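### 4. 테이블보 깔기와 테이블 위 물건 놓기

이 장에서는 Khunthong 숙소의 거실 테이블을 준비하는 순서를 설명합니다. 바닥 청소와 의자 닦기는 3장에서 끝난 것으로 합니다. 처음 일하는 분은 순서를 바꾸지 말고 그대로 따라 해 주십시오. 저도 처음에는 순서를 바꾸어서 테이블보를 두 번 다시 깔았습니다.

**준비하는 것**

- 테이블보 1장 (Nilorine, 긴 쪽 1,985 mm, 짧은 쪽 1,460 mm)
- 마른 천과 젖은 천
- 그릇, 컵, 조화, 리모컨
- 그 방의 물품 카드

#### 4.1 테이블보를 깔기

1. 테이블 위의 물건을 모두 내려서 쟁반에 놓습니다. 바닥에는 놓지 않습니다.
2. 젖은 천으로 상판을 닦고, 마른 천으로 한 번 더 닦습니다. 물기가 남으면 테이블보에 얼룩이 생깁니다.
3. 테이블보를 접은 상태로 상판 가운데에 놓고, 긴 쪽부터 폅니다.
4. 꽃무늬가 있는 면을 위로 합니다. 무늬의 선이 연하기 때문에 창문 쪽에서 비스듬히 보면 찾기 쉽습니다.
5. 양쪽으로 내려온 길이를 같게 맞춥니다. 손으로 세게 당기지 말고, 천을 조금 들어서 옮깁니다.
6. 손바닥으로 가운데에서 바깥으로 쓸어서 주름을 폅니다.

> **주의:** 테이블보 위에서 다리미를 쓰지 마십시오. 상판의 칠이 상합니다. 주름이 심하면 세탁실에 돌려주고 다른 것을 받으십시오.

> **참고:** 짧은 테이블(길이가 테이블보보다 600 mm 이상 작은 것)에서는 남는 천을 한쪽으로 접어 넣습니다. 접은 쪽은 벽으로 보냅니다.

#### 4.2 물건을 놓기

물건은 먼 쪽에서 가까운 쪽으로 놓습니다. 가까운 쪽부터 놓으면 팔이 그릇 위를 지나가게 되고, 소매에 컵이 걸립니다.

1. 조화를 먼 쪽 가운데에 놓습니다. 분홍색 꽃이 앞을 보게 하고, 초록 잎은 손가락으로 조금 벌려 줍니다.
2. 리모컨을 먼 쪽 왼편에 놓습니다. 버튼과 화면이 위로 오게 합니다.
3. 넓은 흰색 그릇을 테이블 가운데쯤에 놓습니다. 안에 먼지가 있는지 먼저 봅니다.
4. 검은 테두리의 흰 컵을 그릇의 오른쪽에 놓습니다. 두 개가 서로 닿지 않게 합니다.
5. 상자가 있는 방에서는 주황색 상자를 컵의 오른쪽에 놓습니다. 조금 비스듬해도 괜찮습니다.

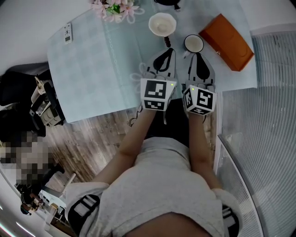 여기까지 끝나면 한 걸음 뒤로 가서 전체를 봅니다. 물건을 옮기는 동안 테이블보가 같이 밀리는 일이 많습니다. 밀린 것을 발견하면 물건을 올려 둔 채로 당기지 말고, 가까운 쪽의 그릇과 컵만 먼저 내린 다음에 천을 바로잡습니다. 조화와 리모컨은 그대로 두어도 됩니다.

> **주의:** 그릇을 들 때는 한 손을 바닥에 받치십시오. 가장자리만 잡고 들면 기울어지기 쉽습니다. 컵은 안쪽에 손가락을 넣어서 잡지 않습니다.

#### 4.3 물건마다 조심할 점

**조화.** 물로 씻지 않습니다. 마른 붓으로 꽃 사이의 먼지를 털어 냅니다. 붓질은 테이블 위에서 하지 말고 쟁반 위에서 하십시오. 잎이 빠졌으면 버리지 말고 작은 봉투에 넣어서 Thitima Thaweesak 씨에게 전달합니다.

**리모컨.** 버튼 사이는 물기를 꼭 짠 천으로 닦습니다. 세제를 직접 뿌리면 안 됩니다. 화면에 글자가 나오지 않으면 건전지 2개를 같이 바꿉니다. 하나만 바꾸면 오래 가지 않습니다.

**그릇과 컵.** 안쪽이 크림색이라서 차 얼룩이 잘 보입니다. 얼룩이 있으면 부엌에서 부드러운 스펀지로 닦고, 완전히 말린 다음에 가지고 옵니다. 거친 수세미는 쓰지 않습니다.

**상자.** 뚜껑을 열지 않습니다. 젖은 손으로 만지지 말고, 겉만 마른 천으로 닦습니다.

**의자 위의 물건.** 의자에 기기나 손님의 짐이 있으면 옮기지 않고 그 주위만 정리합니다. 의자를 꼭 움직여야 하면 먼저 Charoen Thongdee 씨에게 물어보십시오. 나무 바닥에서는 의자를 끌지 말고 들어서 옮깁니다.

#### 4.4 마지막 확인

- 테이블보의 꽃무늬가 위쪽 면에 있습니까
- 천 아래에 단단한 것이 끼어 있지 않습니까
- 그릇과 컵이 테이블 가장자리에서 충분히 떨어져 있습니까
- 물품 카드의 내용과 테이블 위의 물건이 같습니까

카드와 다른 물건이 있으면 마음대로 치우지 말고 카드 뒷면에 적습니다. 물건의 이름을 한국어로 모르면 색과 모양만 써도 됩니다. 예를 들면 "흰색, 둥글다, 작다"처럼 쓰면 제가 보고 찾을 수 있습니다.

#### 4.5 문제가 있을 때

| 문제 | 할 일 |
|---|---|
| 테이블보가 자꾸 미끄러진다 | 상판의 물기를 다시 닦고, 그래도 같으면 Lirko 미끄럼 방지 천을 아래에 깝니다 |
| 그릇이 흔들린다 | 그릇 아래의 주름을 펴고 다시 놓습니다 |
| 컵에 금이 있다 | 쓰지 않고 종이에 싸서 창고에 돌려줍니다 |
| 조화가 쓰러진다 | 잎을 양쪽으로 고르게 벌리고 눕혀 둡니다 |
| 테이블보에 얼룩이 있다 | 비비지 말고 마른 천으로 눌러 닦은 다음 새것으로 바꿉니다 |

창고의 열쇠는 Nipon Saengthong 씨가 가지고 있습니다. 9월부터는 오후 6시 이후에 창고가 닫히므로, 바꿀 물건은 그 전에 받아 두십시오. 테이블보의 세탁과 보관은 5장에 있습니다.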